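Reducing Ice Buildup on a Nacelle Inlet Lip: Wind Tunnel Tests of a Heated Leading Edge

Senior project report, Aerospace Systems
Stinport Technical College

Background

The inlet lip is the rounded front edge of an engine nacelle. In cold, damp air it collects ice, and pieces that break off can go into the fan. Most jet nacelles keep the lip warm with hot air taken from the engine. This works well but costs fuel, so there is interest in electric heating, mainly for smaller engines.

Our project looked at one question: does a heater that switches on and off in short cycles keep a small inlet lip as clear as a heater that runs all the time?

Test article

We built a half-scale section of an inlet lip, based on drawings supplied by Filtgate, a local shop that repairs cowlings. The skin is aluminum sheet, rolled over a foam core. The heater mat, sold under the name Venirine, was bonded to the inside of the skin with high-temperature epoxy. Thermocouples were placed along the stagnation line and further back on the outer surface.

The first skin wrinkled near the tightest part of the curve and had to be scrapped. The second was annealed before rolling and came out smooth enough to use, although there is a slight flat spot near the left end. We left that area out of the results.

Tunnel setup

Tests were run in the small cold tunnel in the Kahsay building. Water was sprayed upstream through 4 nozzles. Each run lasted 30 minutes at a fixed airspeed. The power supply was set to 200 watts for the continuous runs. For the cycled runs, the same power was switched on and off by a timer relay.

Mekdes Gebreyes set up the data logging. Ibsa Gebremichael handled the spray system and cleaned the nozzles between runs, a step we skipped on the first day and then had to add when one of them clogged. Those runs were repeated.

Results

With no heat, ice formed along the whole lip and grew forward into the airflow. With continuous heat, the lip stayed clear, but water ran back and froze behind the heated area. This runback ice was thin and rough.

With cycled heat, a thin layer formed during each off period and came away soon after the heater switched on again. There was less runback ice than in the continuous runs. The longest off period we tried was too long, and the ice bridged across the lip before it released.

The logger saved 814 usable temperature records. The outer thermocouples read lower than our hand calculation predicted. We think the epoxy layer was thicker than planned.

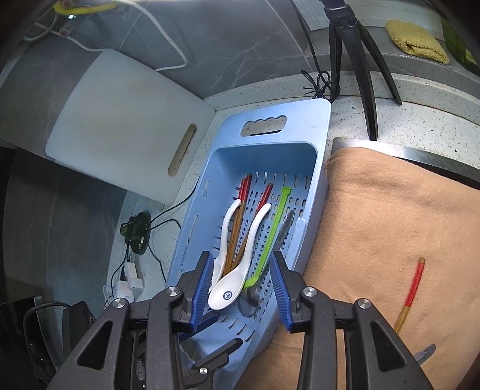 Soledad Prieto
Student team lead, test and instrumentation

Limits of the work

We had no way to measure droplet size, so the spray can't be compared directly with certification conditions. The section was straight from end to end, while a real lip curves around the engine. We also didn't measure the size of the pieces that came off in the cycled runs. That matters a great deal for fan damage and should be the first thing the next team looks at.

Next steps

Chaltu Berhe has started on a new mounting bracket that will let the section be tilted to the flow. Alaric Lyons, our advisor, has asked that the next skin be bonded under vacuum to control the epoxy thickness. The tunnel is booked again for October.

The wiring diagram and the timer settings are in the appendix.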